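Skornlow shop owners back new rules on packaging waste

8 October 2022

Small stores in Skornlow will have to take back plastic and foil packaging from customers starting in February, under a rule the town council passed this week by 5 votes to 1.

The rule covers snack wrappers, mailing bags and the air-filled pouches used to pad boxes. Stores must keep a collection bin near the door and hand the contents over to Salura, the firm that runs the town's recycling contract.

"People already bring us their cardboard," said Olaia Herrero, owner of Lévesque, a grocery on the main street. "The thin stuff goes in the trash. I'd like to see where it ends up after this."
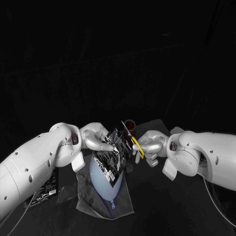
What stores will pay

Each store will be charged $40 a month for pickup. Stores with fewer than 6 employees pay nothing for the first year. The council had first looked at a higher flat fee but dropped it after owners objected at a hearing last spring.

Otis Iwasaki, who cast the vote against, said the fee should have been tied to weight. A bakery and a furniture store will pay the same under the current plan, he said.
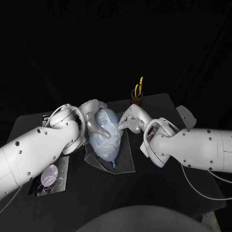 Air-filled packaging takes up the most room for its weight, according to Salura. The firm wants it flattened before pickup and says one truck can then serve the whole town. A see-through, pale blue plastic bag full of air can fill much of a small bin by itself, and many stores get several in a single delivery. Nhi Lâm, who manages pickups for the firm, said clear and lightly tinted plastic will go in the same bin. Foil packets need a separate one.
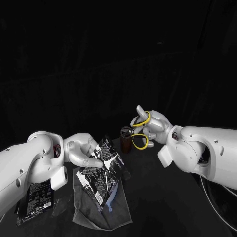
Two arms at work over a dark tabletop.

Skornlow sent 3,906 bags of mixed trash to the county landfill last month. The town does not yet know how much of that was packaging and plans to check a sample before the rule takes effect.

Party supplies were left off the list. Pui-shan Yip, who runs the gift store Puker, had asked the council to include balloons and ribbon.

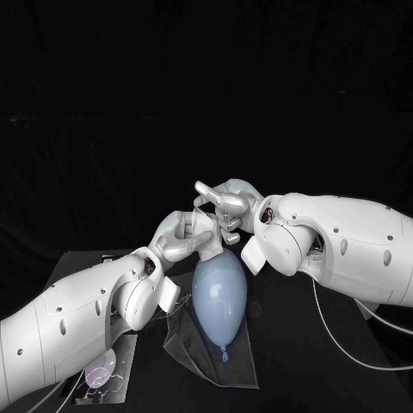

She said customers ask her what to do with them and she has no answer to give. The council will take up her request when it reviews the rule next fall. Store owners can pick up bins at town hall.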